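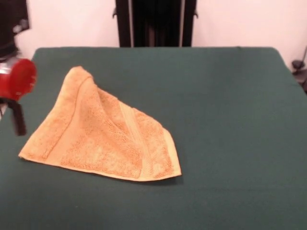 ATIF SHAIKH

Household Linen Collection: Results and Arrangements for the Coming Year

The Nomcombe District Office has closed its October collection of household linen and wishes to thank the residents who took part. A total of 3,043 items were received at the three drop-off points, from 412 households. Bath towels and hand towels made up the largest group, followed by sheets, pillowcases and table linen. The office had planned for a smaller amount, and sorting continued for longer than the published schedule allowed. Residents who were asked to return with their bags on a second visit are thanked for their patience.

Items in good condition have been passed to the Litia program, which supplies bedding and towels to families moving into permanent housing. Worn items were set apart for two uses. Towels that are thin but clean go to the animal shelter at Brotedton, where they line the kennels. Material too damaged for either purpose is sent for fiber recovery under the existing waste agreement. Items that had been stored with paint, oil or garden chemicals could not be accepted under any heading, and these were disposed of at the district's expense.

The most frequent question at the drop-off points concerned what is wanted. The Litia program prefers towels that are 100 percent cotton, in any color, with hems in place on all sides. A faded towel is acceptable. A towel with a torn hem is better suited to the shelter, and donors may mark the bag accordingly. Bath mats with rubber backing are not accepted by any of the receiving programs, as the backing breaks down in commercial dryers. Comforters, mattress pads and pillows are also outside the scope of the collection, although several were left outside the Vachon building after hours.

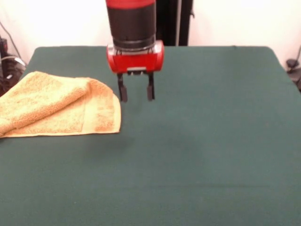

Robot arm above a table with a green felt cover.

Washing before donation remains a requirement. The district does not operate a laundry, and the receiving programs have limited capacity to wash what arrives. Linen should be laundered in the usual way, without fabric softener where possible, and dried fully before it is bagged. Bags closed on damp linen develop mildew within days, and an entire bag must then be withdrawn. Of all the reasons for refusing items this year, dampness was the most common. Residents without access to a dryer may ask at the front desk for the list of laundromats that have agreed to offer a reduced rate during the collection period.

Clear bags are preferred to opaque ones. Donors are asked to keep bed linen and towels apart, to place sheets of the same size together, and to write the size on a slip inside the bag. Staff at the sorting tables spend a considerable part of each shift unfolding sheets to establish whether they are twin, full or queen, and a written slip removes that step altogether. Safety pins should not be used to hold sets together. String or a strip of cloth is suitable.

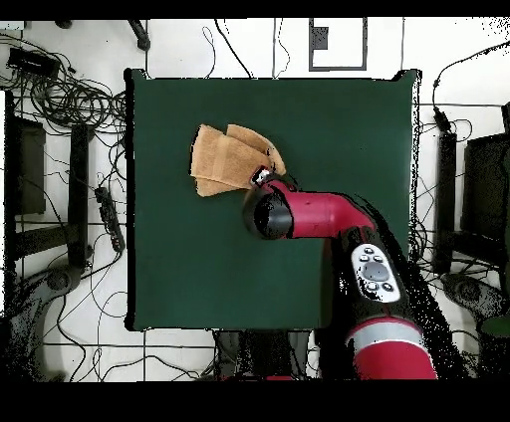
Folding has been the subject of some correspondence, and the office has agreed on a single instruction with the Litia program. Towels are to be folded in half lengthwise and then in thirds, so that they stack evenly on the shelving in the storage room and can be counted from the front. Washcloths may be laid flat. A towel left in the manner of the tan one shown, with several layers bunched together and a flap folded back on top into a peak, will still be accepted but must be opened out and folded again before it is shelved. Residents who are unable to fold large items should not be discouraged from donating and may leave them loosely in the bag.

The Vachon building will remain the main drop-off point. The side entrance is step-free, and a bell is provided for those who need assistance from a vehicle. Parking in the loading area is limited to the time needed to unload. The two smaller points will be confirmed once the building leases have been renewed, and their hours will be printed in a later issue.

Groups wishing to organize a collection on behalf of a school, workplace or congregation should register with the office by 30th November, giving the name of one contact person and an estimate of the number of bags. Registered groups will receive labels and a delivery time. Receipts for donated goods are available on request at the front desk and cannot be issued at a later date.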